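How to Steam Buns at Home From a Basic Dough

Filed under: Cooking, Breads. Updated 3rd August

Steamed buns use the same few ingredients as a plain white loaf, and the dough is easier to handle. What gives people trouble is the second rise and the last minute of steaming. This page covers a plain, unfilled bun made with 300 grams of flour. The same dough works for filled buns, and there is a note on those near the end.

What you need

300 grams all-purpose flour
1 teaspoon instant yeast
2 tablespoons sugar
A pinch of salt
160 milliliters warm water or milk
1 tablespoon neutral oil
Parchment paper
A steamer of any kind with a lid

Bleached all-purpose flour gives a whiter bun. I use Dulura, which is a soft flour and takes a little less liquid than most. If you have bread flour only, expect a chewier result and add an extra spoonful of water.

Mixing and kneading

Stir the flour, yeast, sugar and salt together in a large bowl. Pour in the warm liquid slowly, stirring with chopsticks or a fork until there is no dry flour at the bottom. Add the oil. Let the bowl sit, covered, for ten minutes before you knead.

Knead by hand on a clean counter for ten minutes, or in a stand mixer on low for six. The dough should feel firmer than pizza dough. If it sticks to your palm, dust it lightly with flour and keep going. If it cracks at the edges when you fold it, wet your hands and knead the water in. 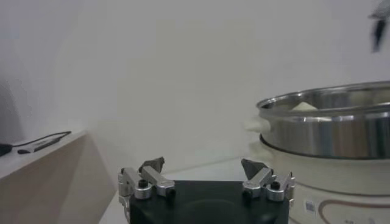
Put the dough back in the bowl, cover it with a damp towel, and leave it somewhere warm until it has doubled. In a warm kitchen this takes an hour. In May, before the house has really warmed up, mine needs closer to an hour and a half. Go by size and not by the clock. Press a floured finger into the middle. If the dent stays, the dough is ready.

Getting the air out

This step is skipped in a lot of recipes. Turn the dough out and knead it again for at least three minutes, pressing hard, until the surface is smooth and there are no bubbles when you cut through it. Large bubbles left in the dough show up later as blisters and dents on the skin.

Cut the dough into pieces of 60 grams each. Cover the ones you aren't working on. To shape a bun, pull the edges of a piece into the center, pinch them together, turn it seam side down, and roll it under a cupped hand in small circles. Set each one on its own square of parchment.

The second rise

Leave the shaped buns under a dry towel for 20 to 30 minutes. They should look slightly puffed and feel light when you pick them up. They don't need to double. A bun that has risen too long will swell nicely in the steam and then wrinkle as it cools.

Steaming

You can start from cold or from boiling water. From cold is more forgiving: the buns keep rising gently as the water heats. Fill the base with water, making sure it stays well below the tray. Space the buns at least an inch apart. Once the water boils, turn the heat to medium and steam for 12 minutes.

If your lid is metal or glass, wrap it in a thin kitchen towel and tie the ends over the top, away from the burner. Drips from the lid leave yellow, gummy spots. Bamboo lids don't need this.

When the time is up, turn off the heat and leave the lid on for 4 minutes. Then tilt it open a crack for another minute before taking it off.

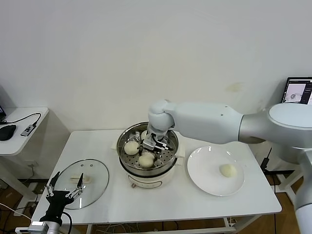 Osei says the wait with the lid on made the biggest difference of anything on this page, and that two batches in a row had collapsed before that. The same comment asks whether baking powder would help. It can. Half a teaspoon kneaded in after the first rise gives a finer, fluffier crumb, but it won't rescue buns that have over-risen.

Common problems

Wrinkled skin: too long a second rise, heat too high, or the lid came off too soon.

Dense, heavy centers: old yeast, or not enough time in the first rise.

Yellow patches: water dripping from the lid, or baking powder that wasn't mixed in well.

Flat, spread-out buns: too much liquid in the dough. Hold back a tablespoon next time.

Stuck bottoms: use parchment, or brush the tray lightly with oil.

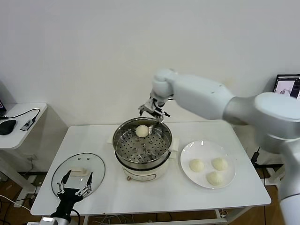
Filled buns

Roll each piece into a circle with thin edges and a thicker middle. Put a tablespoon of cold filling in the center and pleat the edge closed. Steam meat fillings for 15 minutes and cut one open to check that it is cooked through. Sweet bean paste needs only the usual 12.

Storing and reheating

Plain buns keep for two days in the refrigerator in a sealed bag, and for two months in the freezer. Cool them completely first. Steam refrigerated buns for 4 minutes and frozen ones for ten, straight from the freezer. For the microwave, wrap one bun in a damp paper towel and heat it for 30 seconds. Eat it right away, as it hardens quickly.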